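Chapter 4
Where the Electricity Goes Once It Comes Indoors

Before we get to the wiring itself, I would like you to come with me to Clundwood, where I rented the upstairs of an old farmhouse during my first years of teaching. It was a lovely place to live and a terrible place to run a toaster. The kitchen had one outlet, low on the wall behind the stove, and the front bedroom had another that worked only when the hall light was on. My landlord, Donnie Hepburn, had grown up in that house and saw nothing odd about any of it. "You learn what goes with what," he told me on the day I moved in, and he was right, though it took me until August and a good many blown fuses.

What I was learning, without knowing the proper word for it, was the layout of the branch circuits. A branch circuit is one loop of wiring that starts at the panel, travels out to a handful of lights and outlets, and comes home again. Everything on that loop shares the same wire and the same fuse or breaker. My kitchen and my bathroom were on one loop, you see, and so a kettle at one end and a hair dryer at the other were in a kind of quiet argument all winter long.

In Chapter 3 we worked with three quantities: voltage, current and power. You will need all of them again here, so if they have gone a little foggy, please do turn back and spend half an hour with the practice problems (the ones on the Gillies sawmill are the most useful). The main thing to carry forward is that power equals voltage times current. A heater that draws a great deal of power at household voltage must also draw a great deal of current, and current is what warms a wire.

This chapter follows that current through a house. We begin at the panel and look at what a breaker does and how quickly it does it. Then we move along the walls, one room at a time, and learn to add up loads. A single lamp using 30 watts hardly matters to a circuit. A space heater matters very much, and so does a small crowd of modest appliances that all happen to be switched on together on a Thursday evening.

Our long example for the chapter is the Sallulley house, surveyed by my friend and former student Lertchai Ruangrit before its owners had it rewired. He went through it with a notebook and wrote down what was plugged in where – the sewing machine, the fish tank, the freezer out in the porch – and when he added up everything on the kitchen circuit he came to 1,982 watts. Keep that number handy. We will come back to it in Section 4.2, and again when we talk about leaving room to spare.

The last section deals with extension cords and power strips, which students often suppose will give them more electricity to work with. They give you more places to plug in, and the circuit behind the wall stays exactly as it was. Have a look around your own desk before you start reading, and make a list of what shares an outlet with what.

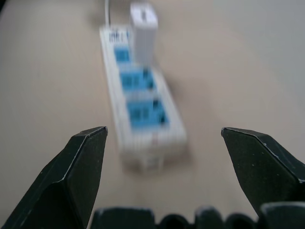
Reading time for this opening: 3 minutes

A power strip with blue sockets. Everything plugged into a strip draws its current through the strip's one cord, and that total is the figure you will be working out in the exercises for Section 4.5.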